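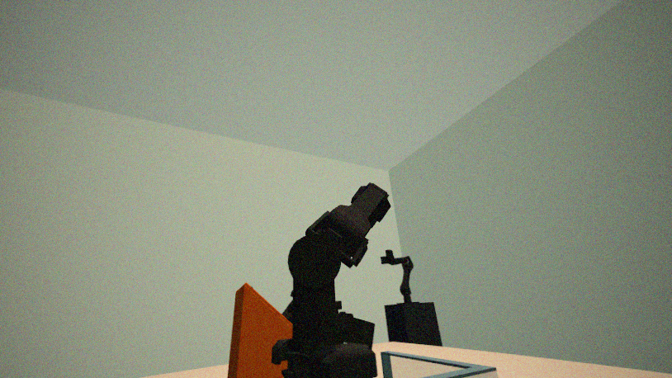

Feb 24, 2022. Treaty text alignment, run 32

Input is the Skunesach set: joint statements and communiques from bilateral talks, two language versions each. 283 documents after cleanup. Three more were dropped for missing the second version.

Segmented by numbered article where the text has articles, by sentence elsewhere. Preambles are the problem. They are one long sentence in most versions, and the splitter breaks them at semicolons in one language and at commas in the other. Switched preambles to whole-block alignment. Articles unchanged.

Verb coding
Commitment verbs go in four levels: shall, will, agree to, express intent to. Hryhorii Polishchuk recoded a sample of 200 clauses without seeing my labels. Most disagreements are between levels two and three. "The two sides agreed that inspections will be held" fits both. Rule from now on: code the verb attached to the action, so this one is level two. Old labels need a pass for this. Not started.

Conditional clauses ("if the other party takes corresponding measures") get a separate flag and keep their level. In October we lowered them by one level, and that made the Lima drafts look weaker than the final texts when the wording was the same. Removed the adjustment from the script. Tables from before the change should not be mixed with new ones.

Dates
Deadline parser still reads "within the year" as 12 months from signing. Should be Dec 31 of the signing year. Fixed in the Grallent branch, not merged.

Memory
Batch size 2,000 segments fails on the long annexes. Halved it, runs through. Slower, acceptable.

Open
- Side letters: same document or separate? Sung codebook says separate. Hryhorii wants them attached to the parent text. Leave separate until he has written up his reasons.
- Check that "denuclearization" and "dismantlement" are not merged by the stemmer. They were in run 31.
- Relabel levels two and three, then rerun agreement on the same sample.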